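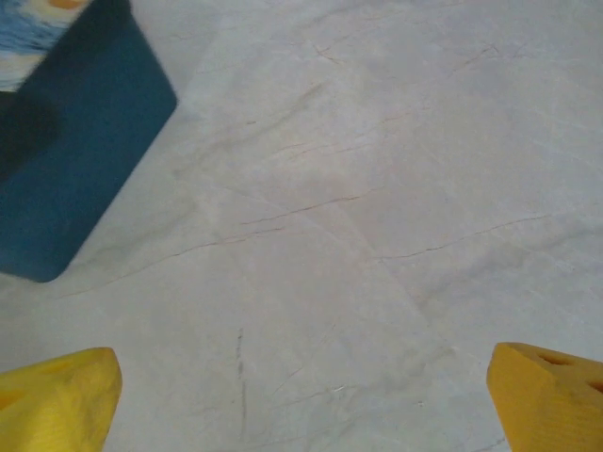

전주, 10월

벨우드(Vellwood) 편지지, 드디어 다시 들어왔어요! 봄에 다 나가고 나서 언제 오냐는 메일을 정말 많이 받았는데, 저도 답장드릴 때마다 "곧이요"라고만 쓰자니 민망했거든요. 어제 오후에 상자를 받았고, 밤 열한 시까지 묶음을 하나하나 펴 보면서 모서리 눌린 것들을 골라냈습니다. 지금 올리는 수량은 다 제 손을 한 번씩 거친 것들이에요.

처음 보시는 분들을 위해 다시 말씀드리면, 벨우드는 콘홀름(Conholm)이라는 작은 제지소에서 만드는 편지 전용 종이예요. 노트나 복사지를 잘라서 편지지라고 파는 곳도 있는데 여기는 처음부터 편지지 크기로 재단할 생각을 하고 종이를 떠요. 그래서 결 방향이 접는 방향이랑 맞아요. 삼단으로 접을 때 손톱으로 한 번만 쓱 밀면 접힌 선이 터지지 않고 곱게 눌립니다. 저는 이 느낌 때문에 반했어요 (편지를 안 쓰는 날에도 괜히 한 장 접어 본 적이 있어요).

폭은 178밀리미터입니다. A5보다 넓고 B5보다는 살짝 좁아요. 애매하다고 하시는 분들이 있는데, 써 보시면 한 줄에 글자가 꽤 넉넉하게 들어가면서도 책상 위에서 손목이 떨어지지 않아서 편하실 거예요. 세로로 긴 글씨를 쓰시는 분보다는 저처럼 옆으로 퍼지는 글씨를 쓰시는 분께 더 맞는 것 같고요.

종이 색은 두 가지예요. 하나는 '우유', 하나는 '보리'라고 제가 마음대로 부르고 있는데 제조사 이름은 따로 있습니다. 주문서에는 제가 부르는 이름으로 적혀 있으니 헷갈리지 마세요. 우유는 형광기가 없는 흰색이고, 보리는 노란 기가 도는 베이지예요. 세피아나 갈색 잉크를 쓰시면 보리 쪽이 훨씬 예쁘고, 진한 파랑이나 청록 계열은 우유에 썼을 때 색이 제대로 올라와요. 까만 잉크는 취향대로 고르시면 됩니다. 저는 보리요!

만년필로 쓰면 번지지 않느냐는 질문이 제일 많아서 이번에 다시 써 봤습니다. 가는 촉, 중간 촉은 뒷면에 비침만 조금 있고 배어 나오지는 않았어요. 굵은 촉에 흐름이 좋은 잉크를 넣고 한 자리에 오래 대고 있으면 점이 하나 찍히는데, 글씨를 평소처럼 쓰실 때는 걱정 안 하셔도 될 정도예요. 다만 마르는 데 시간이 걸리는 편이라 왼손으로 쓰시는 분들은 압지를 꼭 같이 쓰세요. 제가 왼손잡이라서 드리는 말씀이에요. 첫 장은 늘 새끼손가락 옆이 파래집니다.

연필은 아주 잘 먹어요. HB보다는 2B가 좋았고요. 젤펜은 브랜드마다 달라서 뭐라고 장담을 못 하겠는데, 제가 늘 쓰는 0.5짜리는 끊기지 않았습니다. 수성 색연필로 귀퉁이에 그림을 그려 보내시는 분도 계신데 물을 많이 올리면 종이가 웁니다. 물 없이 쓰세요.
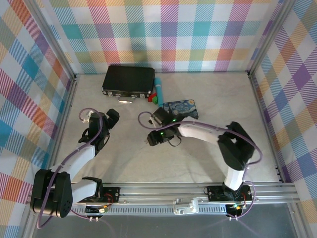 뚜껑을 닫은 검은 가방. 앞면에 은색 잠금장치.

구성 이야기를 할게요. 기본 묶음은 편지지와 봉투가 같이 들어 있고 봉투는 20장이에요. 편지지는 그보다 넉넉하게 넣어 두었으니 두 장씩 쓰시는 분도 모자라지 않으실 거예요. 봉투가 늘 먼저 떨어진다고 하셔서 이번부터는 봉투만 따로도 팝니다. 봉투 뚜껑은 풀칠이 안 되어 있어요. 딱풀이나 밀랍 도장을 쓰셔야 하는데, 밀랍은 우체국 기계를 지나면서 깨지는 일이 있으니 얇게 올리시거나 겉봉투를 하나 더 씌우세요.

큰 상자도 있어요. 편지지만 400장 들어 있는 것으로, 펜팔을 여러 명과 하시는 분이나 모임에서 나눠 쓰시는 분들이 주로 사 가십니다. 솔직히 혼자 쓰기에는 많아요. 저는 혼자 쓰지만요. 상자째로 햇빛 드는 선반에 올려 두면 맨 위 몇 장 색이 변하니까 꼭 뚜껑을 닫아서 두세요. 여름 장마철에는 상자에 제습제를 하나 넣어 주시고요.

지난번 입고분이랑 달라진 점이 있습니다. 우유색 표면이 전보다 조금 매끈해졌어요. 사각거리는 느낌을 좋아하셨던 분들은 아쉬우실 수도 있겠습니다. 보리색은 그대로예요. 그리고 묶음 띠지가 종이에서 면끈으로 바뀌었는데, 이건 저는 전보다 좋아요. 끈을 풀어서 받은 편지들을 묶어 두면 딱 맞거든요.

괘선이 있는 걸 찾으시는 분들! 벨우드에는 줄이 없어요. 대신 밑에 받쳐 쓰는 괘지를 한 장 넣어 드립니다. 줄 간격이 앞면과 뒷면이 달라서 그날 할 말이 많으면 좁은 쪽, 안부만 물을 거면 넓은 쪽으로 뒤집어 쓰시면 돼요. 괘지를 잃어버리셨으면 다음 주문 때 메모 남겨 주세요. 그냥 넣어 드릴게요.

손님 후기도 몇 개 옮겨 둡니다.

"아버지께 드렸더니 바로 그날 저한테 편지를 쓰셨어요. 같은 집에 사는데요. 글씨 굵은 분이 쓰기에도 폭이 넉넉하네요."

"종이는 마음에 쏙 드는데 봉투 안쪽에도 무늬가 있었으면 좋겠어요. 별 하나 뺍니다."

"보리색에 밤색 잉크 조합 추천해 주신 대로 써 봤어요. 핀란드 친구 헤멜레이넨(Hämäläinen) 씨한테 보냈는데 종이 어디서 샀냐는 말부터 적어서 답장이 왔네요. 제 안부는 셋째 줄에 물어봤고요."

봉투 안쪽 무늬는 저도 제지소에 여쭤봤어요. 해 보고 싶다고는 하시는데 언제라는 말씀은 없으셨습니다.

같이 보시면 좋은 것들도 적어 둘게요. 압지는 배들리(Vadley) 것이 두툼해서 오래 가고, 벨우드 폭에 맞춰 잘라 둔 것을 같은 페이지에서 고르실 수 있어요. 우표 보관용 글라신 봉투도 새로 들어왔고요. 밀랍은 지금 자주색만 있습니다. 초록색은 다음 달에 와요.

배송은 목요일에 한 번에 나갑니다. 수요일 자정까지 주문해 주시면 그 주에 보내 드려요. 매장으로 찾으러 오시는 분은 주문서에 '방문'이라고만 적어 주세요. 포장을 풀지 않은 묶음은 교환해 드리지만, 끈을 푸신 뒤에는 인쇄 얼룩이나 재단 불량일 때만 바꿔 드릴 수 있어요. 종이 가장자리에 작은 섬유 자국이 보이는 건 원래 그런 종이라 불량으로 보지 않습니다.

색이 고민되시면 문의란에 쓰시는 잉크 이름을 적어 주세요. 제가 가진 잉크면 두 색에 다 써서 작은 조각으로 보내 드릴게요. 가지고 있지 않은 잉크면… 아마 핑계 삼아 하나 사게 될 것 같네요!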